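Subject: Re: [cell-automation] Insert station: who does what after changeover
From: Natnael Lencho

Replying to the list because two people asked me the same thing off-list.

The job at Stodness is the insert station for the Kusilari housings. Blue part, gray block with a square socket. Current state of the station:

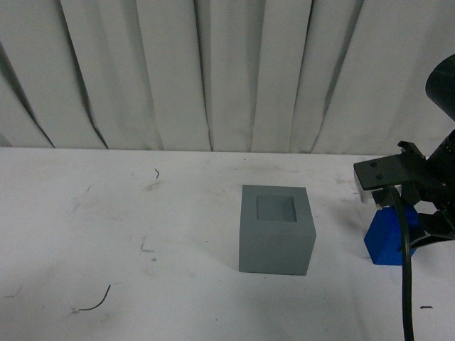
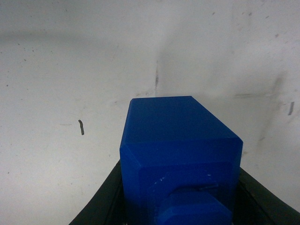 On 139 trial cycles the arm needed a person 8 times. Six of those were bad picks and the other two were parts that went in crooked and tripped the force limit. Cycle time is slower than a trained operator by a fair margin. It does not matter much, as the station runs through both breaks and the press downstream is the bottleneck anyway.

Berchtold wrote:
> We put a similar arm on our packing line in April. Management
> told the operators that nothing would change except the
> lifting. What happened is that four people who used to insert
> parts now clear faults, and none of them were trained or
> graded for it. Did you redo the job descriptions, or are you
> leaving that until the cell is signed off?

We redid them first. The old sheet said "insert, inspect, tray." The new one says "load, clear stops, inspect, log." Clearing stops moves the job up one pay grade here, and HR accepted that after seeing the fault log — it took three meetings.

Points still open:

Inspection. Operators used to feel a tight fit by hand and set the part aside. The force trace shows some of this, but the threshold is a guess until we have over 2000 parts logged.

Rotation. Standing by a cell that stops once or twice an hour is dull work. We are trying one person across two stations. The night shift dislikes it, mostly due to the walking distance.

Restart authority. At present any operator can restart after a bad pick. A force trip needs the lead. I would like to drop that second rule once everyone has done the Ikent course.

Berchtold, if you can share how your site words the fault-clearing task, please send it. Ours runs to a page and a half and needs cutting.

Natnael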